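Progress note, Brotport teaching-by-demonstration work
To: Findlow programme office
From: Ysaline Renaud, Sullville
Period: to end of March

Sending this before the Sunday deadline, sorry for the state of it. Budget sheet follows separately. Numbers below are from the log, pulled this morning.

Where we are

Collection is on track, just. 3897 demonstrations logged since the start, 22 tasks. All by remote control now. We dropped moving the arm by hand after the first batch, because people's fingers kept ending up in the wrist camera view and the recordings were no use for training. Old hand-guided ones are kept in their own folder, not counted in the total.

Operators are faster than last period. A new person needs up to 69 practice runs before we keep anything of theirs. I'd like to get that down but not at the price of jerky recordings, we had enough of those in the autumn.

Stick and handle tasks

Most of this period went on long thin things. Pick up, hold upright, turn, hand over. Harder to show than the block tasks by a long way. The operator has a bit of lag on the controls, and with a thin handle a small twist at the grip is a big swing at the other end. You can grip it perfectly well and still have the far end go somewhere you didnt want.

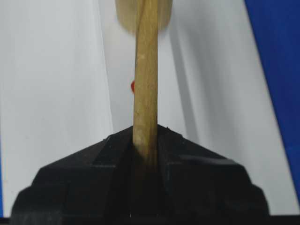 What we tell operators now: approach slow, close once, wait a beat, then lift. No re-gripping in the air. If the grip is bad, put it down and begin again, and mark the run as a restart so it doesn't go in with the clean ones. Restarts are kept. The Lombardi people want them for their work on recovery, and they cost us nothing but disk space.

Open question on grip force. Operators can't feel how hard they are squeezing, they only have the camera views to go on. We tried a tone that rises with motor current. Two of them liked it, the rest switched it off inside the hour. Will try a bar on the screen next.

Two-arm work

Started later than planned. Control lag between left and right was the hold-up, one side was reading its commands late and the recordings came out of step. Fixed in software, and we re-recorded the worst of the affected runs. Remaining ones are flagged, need someone to sit down and go through them. That will be me, probaby.

Handovers are the main thing now. One arm offers, the other takes. Operators find it natural enough, but they rush the release. We've asked for a clear pause with both grippers closed on the object before the first one lets go. Makes each run longer, but the trained model does far better on handovers with the pause in. Early result, small test, please don't quote it yet.
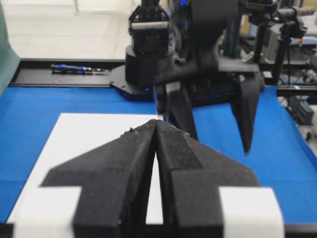 View from one wrist camera, second arm behind the blue table.

Problems

Wrist camera exposure. Pale objects on white wash out badly. Settings now locked before each session and written on the session sheet, but earlier runs vary.

Gripper wear. Grip is getting less sure on smooth things. Spare set ordered, supplier says after Easter.

Labelling is behind. We can record quicker than we can check. Backlog was fine last period, it isn't now. Either we slow down recording or we get a part-time checker for the next stage, and I'd much prefer the checker. Costing is in the budget sheet, line for staff.

Next period

Finish the handle set, all operators, same objects.
Go through flagged two-arm runs.
First proper test of the model on objects it hasn't been shown.
Screen bar for grip force, try with everyone before deciding.
Send the cleaned data to Lombardi, agreed format, no operator names in it.

Need from you

A yes or no on the checker, as soon as you can. Also whether the Brotport visit is still happening, as we'd want both arms free that day and I have to book round it.

Y. Renaud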